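Forums > Manipulation > Teaching by Demonstration > Hand-held gripper vs remote arm for tabletop tasks

pultwood_dan
Starting a set of demos for one task: pick up a bottle from a coaster, move it, let go. I have a Kettunen arm I can drive by remote control and a hand-held gripper with the camera on it. Last August I did 128 demos by remote control and they took me most of two weeks. The policy learned my pauses. It would stop over the bottle the same way I did when I was trying to judge depth on the screen. Now I'm leaning toward doing everything by hand. Anyone regret that?

sidine44
No regrets here. I did 700 by hand for a cup task and I would not have got to 200 with the remote. Your wrist already knows what to do. Just don't move faster than the arm can follow, or half of them get thrown out when you replay.

pultwood_dan
Good to know. Here is the table I'm working on. The bottle is the target, the cup stays where it is. 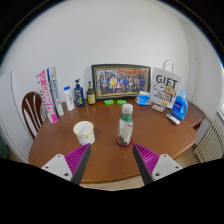
Start position, fingers open, bottle between the tips on the red coaster.

gravelroad
I'd clear the back row. You've got two pump bottles, a detergent bottle, a framed photo and a gift bag along the wall. If they never move, the policy can use them as landmarks, and then it fails on the next table.

sidine44
Disagree. Leave them and shuffle them every 20 demos or so. A bare table is worse. I trained on one and it fell apart the first time there was a mug in view.

gravelroad
Shuffling is fine. Leaving them in one order for the whole set is what I'm against. The clear bottle bothers me more. Clear plastic against brown wood is hard to see, and the white cap and green label are doing most of the work. Turn the bottle between demos so the label isn't always facing the same way.

flunik_user
I still say remote control for anything you want to run on the real arm. With the hand-held tool you can reach angles the arm can't. I recorded 154 demos with the Flunik software and 153 went through the reach check, but only after I taped a line on the floor and stood behind it. Before that it was a mess.

pultwood_dan
Tape line is a good idea, stealing that. What about the cup? It's paper, and I'm worried about teaching it to brush past.

flunik_user
Move it closer in some demos and farther away in others. Go around it every time, even when it's slow. If you knock it, delete that one.

gravelroad
Keep a few of the knocked ones in a separate folder. You may want them later.

pultwood_dan
OK. By hand, shuffle the back row, turn the bottle, tape on the floor. I'll do the first batch tomorrow and post the replay numbers.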